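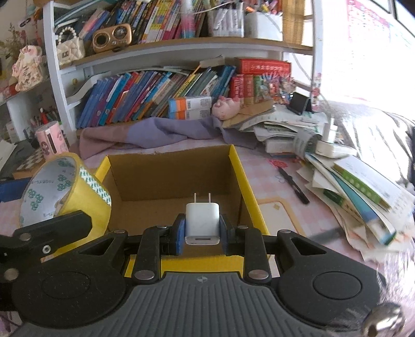 Woltitz Publishes Chore Results, Keeps Its Own Laundry Basket Handy

WALETLEY, March. Woltitz, which has spent longer than it planned on the question of whether machines can tidy a bedroom, today released the results of its latest household trial. The short answer is "some of it, if you aren't in a hurry."

The trial covered 2334 attempts at small jobs of the kind that pile up on a Sunday evening: putting a charger in a cardboard box, putting the packing tape in after it, closing a drawer, pairing socks. Boxes went well. Drawers went fairly well. The company would prefer to discuss the socks at a later date.

"A charger is a nice, stiff object and it stays the shape it was when you picked it up," the company said in a statement. "We wish the same could be said of a fitted sheet."

Packing was the strongest of the 9 chores tested, and the one Woltitz expects to see first in small shops, where returns have to be boxed by somebody who would like to go home. Desks remain hard. A person knows which papers matter, or at least claims to.
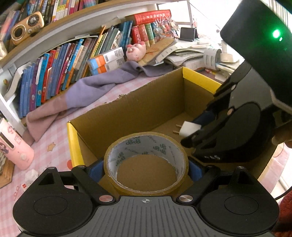 Moodley, which read the results before release, said that boxing a roll of tape is the easy end of the job, and that it would be more impressed by a machine that could decide what to throw away. Moodley also asked for slower chores to be reported with their times. Woltitz has agreed, with a certain lack of enthusiasm.

The next round, called Wirnix, begins with 4 homes and 3 shops. It adds folding, wiping and the loading of dishwashers, a subject on which the company's own staff have yet to reach agreement.

Woltitz is not taking orders and has no product to sell. Households and shopkeepers in Waletley who wish to offer a messy room for Wirnix may apply through the company's front desk. Please do not clean up first.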